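# Black shirts going gray, cold wash not helping 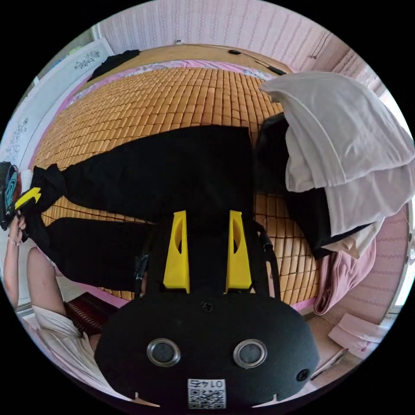 Black garment from the last load

**hemlock_row**

I have mostly black clothes for work and they all go gray after a couple of months. I wash cold, inside out, and use Clurkier liquid, the one for darks. Machine is a front loader, a Leltance, bought in November. My old top loader was rough on everything, but I don't remember the blacks fading this fast. Is it the detergent, the water or the machine?

**pdxlaundry**

How much detergent are you using? Most people pour to the top line on the cap and that is far too much for a front loader. What doesn't rinse out dries on the fabric as a gray film. Run one of the shirts through a wash with no detergent at all. If you see suds, you have your answer.

**Gus_679**

Disagree that it's always soap. In my house it was hard water. The minerals stay in the cloth and make black look dusty. Test strips are cheap. I put in a Bilgin softener and the towels got better too.

**pdxlaundry**

A softener is a lot of money to spend before trying a smaller dose.

**Gus_679**

I said test strips first.

**marlowe77**

Are they 100 percent cotton? Cotton rubs against itself in the drum and the surface fibers break and stand up. That reads as gray even when the dye is still there. Look at the seams and the collar fold. If those are lighter than the flat parts, it's abrasion and no detergent is going to fix it. Shorter cycle, lower spin, and keep jeans out of the load.

**hemlock_row**

Mix of things. The T-shirts are cotton, the work pants are a blend. The pants look fine. Seams on the shirts are lighter, yes. I fill the cap to line 5, which is the highest one. I ran a shirt with no soap this morning and there were suds for most of the wash.

**pdxlaundry**

So go down to line 2 and use the extra rinse.

**marlowe77**

Could easily be both. Do you tumble dry?

**hemlock_row**

Yes, on high, everything together.

**marlowe77**

Stop that first. The lint in your filter is your shirts. Hang the cotton ones indoors, out of the sun.

**oldtowel**

Vinegar in the softener drawer – half a cup. Been doing it for years.

**Gus_679**

My Jeretti manual says no vinegar because of the door seal. Check yours before you do that every week.

**oldtowel**

Mine says the same thing and the seal is fine.

**hemlock_row**

I'll leave out the vinegar for now. Line 2, extra rinse, no dryer for the cotton. Does re-dyeing work on the ones that are already gray?

**marlowe77**

On the cotton ones, yes, if you get all the soap out first. The stitching is often polyester and won't take the dye, so it may show. I'd try it on the worst shirt and see if you can live with the seams.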